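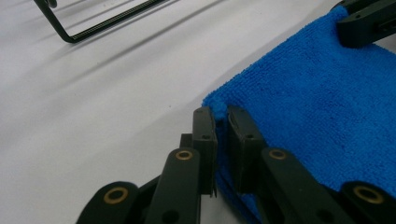 Figure 1. Finger pads closed on the edge of the blue microfiber towel.

Towel Folding with Hand-Held Grippers
Final project report, Iltendale robotics elective, Team Brultness

1. Goal

Our team set out to record enough towel folds for a small policy to learn the first step of the task, which is grabbing an edge and lifting it. We called the project Gape, after the opening between the fingers, because that opening gave us most of our trouble. The full fold was a stretch goal and we only reached part of it.

2. Hardware

The gripper follows the Vudport plans that the class has used before. Each finger is driven by a linkage of rounded black arms, with brass bushings pressed into the joints. Our first set of arms had no bushings and the holes wore oval before we had finished 100 demonstrations. After that the two pads no longer met evenly and thin cloth slid out on one side. We reprinted the arms with larger holes and pressed the bushings in with a bench vise. One arm cracked and had to be printed again.

The pads are flat on the inside. We tried a ribbed version as well, but it snagged the loops of the towel and pulled threads, so we went back to flat.

3. Choice of cloth

We started with a cotton dish towel. It was stiff and kept its creases, and the folds from one session looked nothing like the folds from the next. Microfiber was easier to lay flat. Bright blue also stood out well against the white table, which helped when we checked recordings by eye. When the pads close on the edge, a little tuft of the pile pushes up between them. We used that tuft as our test for a good grab while labeling. If no cloth showed between the pads, the attempt was marked as a miss.

4. Data

We collected 502 demonstrations over the term and kept those where the edge was held through the whole lift. Sessions were limited to 16 demonstrations per person -- after that our wrists got tired and the motions turned sloppy. Training ran for 3000 steps on the lab computer, usually started at the end of class and left overnight.

5. Results

The policy learned to move toward the nearest edge and close on it. It did best when the edge ran diagonally across the table and worst when the towel was bunched at a corner, where it often grabbed two layers. Shadows also caused misses. We moved the lamp in November and had to record part of the set over.

6. Next steps

The next team should start with the bushings in place and mark the lamp position on the floor with tape. We would also like to see a second cloth color in the data -- a white towel would be a hard test on our table. The part files and the labeling sheet are in the class folder under Gape.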